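Speaker notes – "The Table by the Door"
Caltbridge Home Skills evening, April session
Speaker: Mayuree Kaewkla

(Wait for the chairs to stop scraping. Say hello to the back row.)

Good evening, everybody, and thank you for coming out when you could be home with your feet up. Janaka Haque asked me to talk about tidying a whole house and I told him I'd need a week and a sandwich, so we settled on one table and one basket. I think you'll be surprised how far that takes us.

My aunt kept a table just inside her back door, and every single thing that came into the house landed on it and stayed there until somebody needed to eat. I grew up thinking a table was a kind of shelf! So the first thing I'd like you to do when you get home tonight is clear one, all the way down, and then leave it alone for a while and look at the wood. Pale wood is lovely for this, with all that wavy grain you forget you paid for. 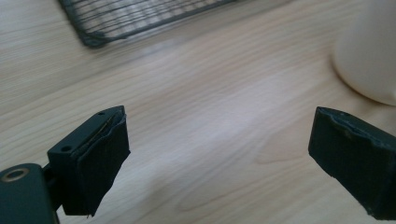

How long should the table stay clear before anything goes back on it? One evening is plenty, and by morning you'll know which things you went looking for.

(Let people talk here. Miroslava Semeniuk will have a story about her keys, and it's a good one, so let her tell it.)

All right, the basket. I like wire mesh, the open kind, and I'll tell you why I came around to it. I had a deep wicker one for years, and things went into it the way coins go into a sofa. I found a birthday card in there I had written and stamped and never mailed – poor Prasert, he was very nice about it. With wire you can see what you've got from across the kitchen, and crumbs fall through where you can wipe them up.

Start with one thing in it. People want to fill a basket the minute they own it (I do too), but put in the mug you use every day and live with that for a bit. Stand it upright, and turn the handle whichever way your hand comes to it.

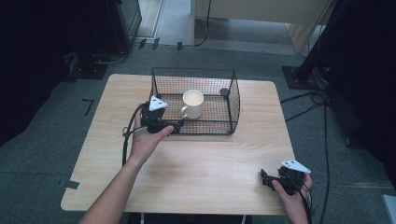 White mug in the black wire basket, toward the far edge of the table.

I like the basket set back like that, so there's still room in front for a plate or the mail.

(If time is short, skip to the spoons.)

Spoons: they slip through wide mesh, so give them a jar of their own. Glasses I would keep in the cupboard. Tea bags can go in if they're in a tin. Lift the whole basket off when you wipe the table, and dry the bottom rods before you put it back.

Questions until 8, then cookies. Thongchai has the sign-up sheet for the drawer evening.

2 comments

Miroslava S.: I did tell the key story and I'd tell it again. My table has been clear since and the cat has moved onto it.

P. Khunthong: The card did arrive, Mayuree, and I still have it. Would a mesh basket mark a soft wood top? Mine is old pine.

We use cookies to remember your settings. OK | Settings
Contact | © Caltbridge Home Skills | Back to top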